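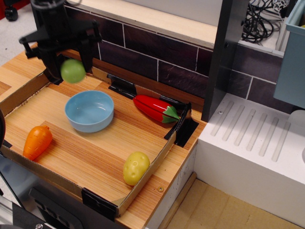
What should a visitor look for at a robot open day?

Look at how often the robot misses, and at what happens in the seconds after a miss. A clean run shows that the task can be done once. A miss shows how the system was built.

I spent Friday, 19 Sep 2025, at the Zuta open day in Nitomham, where five groups had benches running from morning on. My argument is simple: the most useful bench there was the one with the shortest line.

The longest line was for Zondex, which showed a palletizing cell behind glass. It moved the same carton along the same path at high speed. The engineering is sound and the market for it is real. As a demonstration it told me very little. The carton arrived in the same orientation each time, and the program had no decision to make.

The Hrubý bench was a toy kitchen. The task was pick and place: toy vegetables, a bowl, and a cardboard tray clipped to the counter. Zuzana Kuruc ran it with Kvido Šimko, and they let visitors move the items between attempts. A two-fingered gripper is a poor match for a round object. The contact area is small, and if the fingers close off center, the object rolls. A carrot has a long axis to line up with and a ball has none, so position error matters more than rotation. Anyone who stood there for 30 minutes could learn this without a lecture.

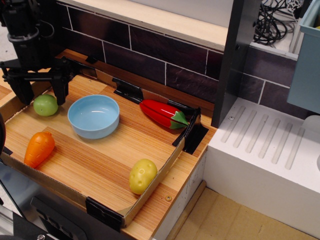 The low walls matter too. A dropped item stays within reach, so the next attempt can start without a person stepping in. That is a design choice about data as much as about tidiness, and Kuruc said so plainly when asked. She also had a log on the bench, open to anyone, with 928 attempts in it and the failures marked by type. No other group offered one.

Octavian Olteanu, who was there to buy equipment, told me that toy vegetables make a weak case to a plant manager. He is right about the plant manager. I disagree that the open day should be arranged for that person. A buyer can request a site test. The public gets one afternoon, and it should see machines under conditions that vary.

Zuta plans a smaller event in January. I would ask the organizers for two changes: let visitors set the starting positions at every bench, and post the failure count beside each machine. Groups that decline can still attend, with a card on the bench saying that they declined.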